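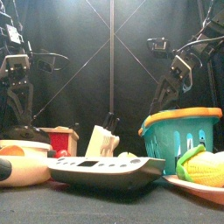
The toy oven on the gray table, with the teal laundry basket next in line.

I have been putting off the toy sort since September. We keep most of the kids' things in the back room, and over the summer they spread onto the shelves, under the daybed, and into the two drawers where I used to keep printer paper. On Monday I finally brought it all to the table and started going through it.

My method is simple. Everything goes on the table, a load at a time, and it doesn't go back on a shelf until I've decided about it. I tried doing it on the floor last year and ended up kneeling on small parts for an hour. A table is better for your back and you can see what you have.

The gray appliance was the first thing I had to think about. I call it an oven. My sister-in-law Aliki says it's a control panel. It's low and wide, with a rounded lip at the front, a little dark screen on top, and a row of round buttons with one bigger dark one near the right end. I can see her side of it, but in this house it has been used for baking, so it's an oven. We got it at a school sale and it came without a box or instructions. My younger one presses the big button and announces that dinner is ready. It has been dinner at all hours.

I was going to give it away. It takes up a lot of shelf for what it does, and anything with a sloped front is hard to stack. You can't put a puzzle box on it without the box sliding. In the end I kept it and gave it the bottom shelf to itself, pushed all the way back. The lip sticks out a bit but the door of the cabinet still closes.

The laundry basket was easier. It gets used every day, by everybody, for dolls' clothes and sometimes for real socks. The only question was whether it should live with the toys or by the washer. I've moved it back and forth for months. For now it stays with the toys and holds the soft things, so at least it isn't taking up space empty.

I use three groups. Keep out, put away, and give away. Put away means a lidded bin in the closet that I swap with the shelf every couple of months. I got the idea from Florin Coman, who lives downstairs and has raised four children in an apartment smaller than ours. He told me to write the month on the lid in pencil, and I do. When a bin comes back out the kids treat it like new toys, at least for a few days.

The bins are from Rilitz, the 16 quart size. I bought 6 of them and used 5. They're fine. The lids need a firm push on the short sides or they pop up again. I had Prenard ones before and the handles cracked, but I also left those on the balcony all winter, so I can't blame Prenard for everything.

I did look at a proper toy cabinet with deep drawers. Grallus makes one I like. It's too much money for us this year, and deep drawers would probably just turn into deep piles. The open shelf we have is ugly but the kids can reach all of it and they can see what's there. If they can't see a thing they don't play with it, and then they ask for another one.

A few things I'd do differently next time. I'd start with the biggest items, since they decide how much shelf is left for the rest. I did the small stuff first and had to redo two shelves when the oven went in. I'd also wipe everything before sorting it. I wiped as I went and kept having to get up and rinse the cloth. Dish soap and warm water is enough for most plastic. For anything with buttons I use a barely damp cloth and a cotton swab around the edges.

The give away pile filled two grocery bags. One is going to Aliki for her office playroom and the other is by the front door, where it will sit until I get tired of stepping around it. There are also a few loose parts I can't match to anything. They're in a jar on top of the fridge. If no one asks about them by the next swap they can go.

I still have the books to do. Most of the picture books are too young for both of them now and I know which ones I should let go of, but I'll want a whole evening for that. The shelf they're on is sagging in the middle too, so I have to look for a bracket first. I think there's one in the drawer with the printer paper.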